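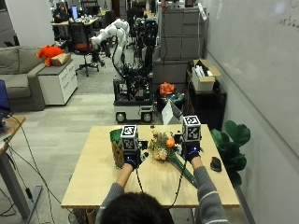
Jasper Verbeke asked whether the Storkis glove set could be used by staff who had never worked with a robot before, and his question is the one received most often. It is answered first.

Storkis Glove Set and Recording Service: Frequently Asked Questions

Can people with no robotics background use the gloves?
Yes. The wearer sits or stands at a table and carries out an ordinary task by hand, such as arranging flowers, while the system records the movement of both hands. A short induction is given on the first visit. Wearers are not expected to operate a robot or to write any software.

What is supplied?
The standard set consists of one pair of gloves, two marker cubes, the cables, a carrying case and a licence for the Watska recording software. Customers on the full service also receive a fixed overhead or side camera with its stand, on loan for the length of the agreement. The recording computer is not included. Minimum requirements are listed on the ordering page.

What are the cubes for?
Each cube carries printed patterns which the cameras use to work out where the hand is and which way it is turned. The patterns must be kept clean and must not be covered by sleeves or tape. Replacement faces can be ordered singly.

Which tasks are suitable?
Table-top tasks that use one or both hands are suitable. Customers have recorded sorting, folding, packing and floral work. Tasks involving liquids, open flame or sharp blades are outside the terms of use, and the gloves are not protective equipment.

How many recordings are needed?
This depends on the task and on how much the objects vary. For a single task with the same objects each time, we advise a first batch of 100 recordings, after which the results are reviewed with the customer. Tasks with soft or irregular objects generally need more. The full service covers up to 1000 recordings in each agreement.

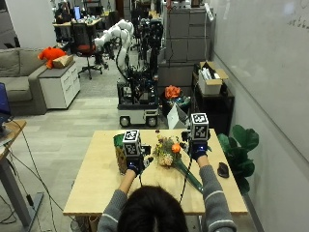
We found that the second batch was far more useful than the first, one customer wrote to us, and would have liked to be told to change the layout of the table sooner. The guidance has been amended accordingly. Customers are now asked to move the objects to new starting positions after every few recordings, and to note each change in the session log.

Does the robot need to be present during recording?
No. Recordings are made by the wearer alone and are transferred to the robot afterwards. Where a robot is kept in the same room, it must be switched to standby and must remain outside the wearer's reach.

Which robots are supported?
The recordings are supplied in an open format. Ready-made settings are available for the Nkosi and Fulter arms. Other arms can be supported on request, subject to a technical review, and a charge may apply.

How long may the gloves be worn?
Wearers should take a break of at least ten minutes in every hour. The gloves are available in three sizes. A glove that is too large will allow the cube to shift on the back of the hand, and the recording will be less accurate.

Are the gloves wireless?
No. Both gloves are connected by cable. Cables should be led towards the wearer's body and kept clear of the objects being handled.

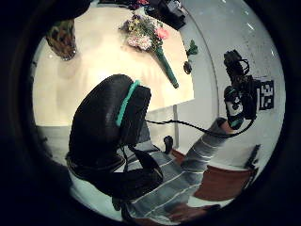
Cables should also be checked at the start of each session, with particular attention to the point at which they enter the glove. A cable with damaged covering must be taken out of use and returned to us. Replacements under warranty are sent on the next working day if the request is received before noon.

What does the service cost?
The glove set may be hired at £340 a month. A deposit of £200 is payable on ordering and is refunded when the set is returned in good condition. Prices for the full service are given on written request.

Who owns the recordings?
The customer owns them. We keep a copy for the length of the agreement in order to provide support, and delete it on written instruction. Anyone who may appear in the camera's view, including colleagues elsewhere in the room, should be informed before recording begins.

How is a demonstration arranged?
Demonstrations are held on Monday afternoons and last two hours. Places may be requested through the contact form, stating the task of interest and the glove size of each person attending. Visitors are welcome to bring their own objects.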